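Druston Leader Arm Kit, Second Revision: Review

Reviewed by Petro Stelmakh

The Druston kit is a hand-held leader arm for driving a small follower arm of the same geometry. You hold the leader by its grip, move it, and the follower copies the joint angles. The joint positions are logged at a fixed rate and used later as demonstrations for training. The kit ships without a follower. I tested it with the printed arm already on my bench.

Assembly

Build time was one long evening. The printed parts arrived clean, with no support material left in the screw holes. The manual is 2 revisions behind the hardware and still shows the old grip, so steps covering the trigger linkage have to be worked out from the exploded drawing. Label the servos with their ID numbers before they go into the brackets. After that the labels are hard to read and the wrist has to come apart again.

The supplied cable between the wrist and the elbow is too short by one connector's width. Mine pulled tight at full extension. I replaced it.

Calibration

Calibration is done from the Golau software, which is a free download. Each joint is moved to a mid position, confirmed, then swept through its range. The procedure is sound, but the program accepts a partial sweep without complaint. If you stop short on the wrist roll, the follower will stop short too, and the log shows nothing unusual. I ran calibration three times before the two arms agreed closely enough at the fingertip.

Feel

The leader has its gear trains removed on all joints except the shoulder, where a spring takes some of the weight. Friction is low and even. The older Osman leader I used before this one had a noticeable catch at the elbow, which showed up in the recordings as a small step. The Druston has no such step. The trigger is less good. The first few millimeters of travel do nothing, and then the jaw closes quickly. For soft or thin items this would be a problem.

There is no force feedback. Contact has to be judged by eye, and the operator tends to press too far down on the first day.

Recording sessions

The test task was sorting small colored blocks between bowls and a metal tray. I recorded 151 episodes and kept 100. Most of the rejects were my own hesitations. A few were dropped connections, all on the same USB hub, and they ended when I changed the hub. Tape the table where the containers go. A bowl that drifts over a long session will spoil a data set more quietly than a bad grasp. 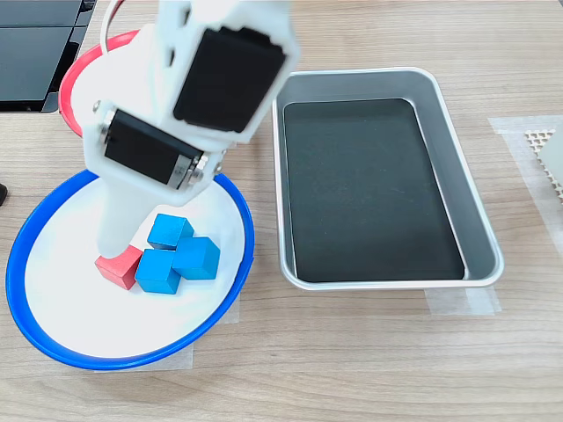 Photo: Christos Xenos

With the blocks grouped this closely, the finger has to come down on one cube without disturbing its neighbors, and the trigger's dead travel matters most. I learned to take up the slack before descending. Blocks standing apart gave no trouble.

Logging

Files are plain and well documented. Time stamps for the joints and the camera come from separate clocks, and the export tool from Tudalgate aligns them acceptably. An episode can be deleted while recording but not trimmed, so a bad last second costs the whole take.

Verdict

Good mechanics, adequate software, poor manual. At 200 dollars without a follower it is fairly priced for anyone who already has a compatible arm. I would buy it again and reprint the trigger.

Tested with firmware as supplied in January.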